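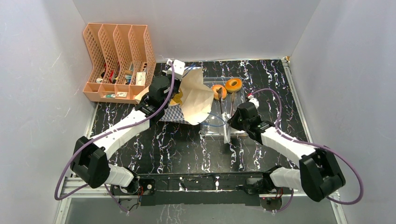

Donuts in a clear tray, with serving tongs and brown kraft paper.

Counter Service Gallery, Jestamden Bakery Hall, Karnville

The gallery records the packing of baked goods for counter sale. The full collection holds 63 photographs and reopens to visitors in January.
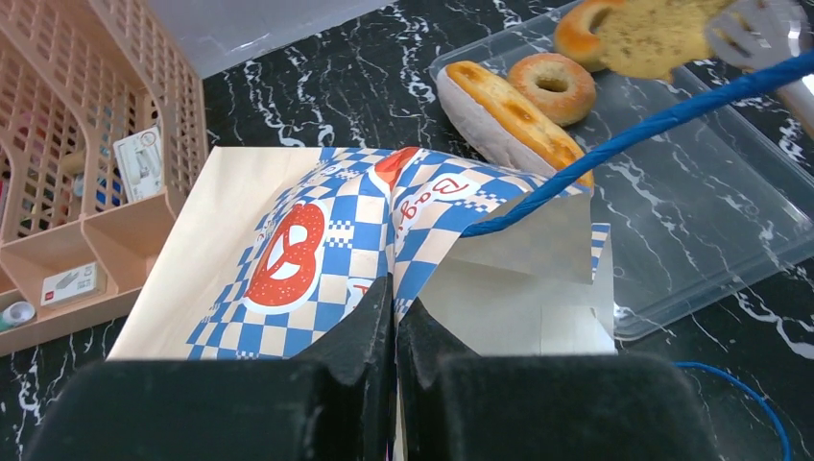 Paper bags remain the standard wrapping at the Hall. Printed designs are kept with the plain stock, and the blue-and-white check with the red pretzel is filed under Bagels, after the lettering on its paper. Requests for prints may be addressed to Oisín Nic Giolla.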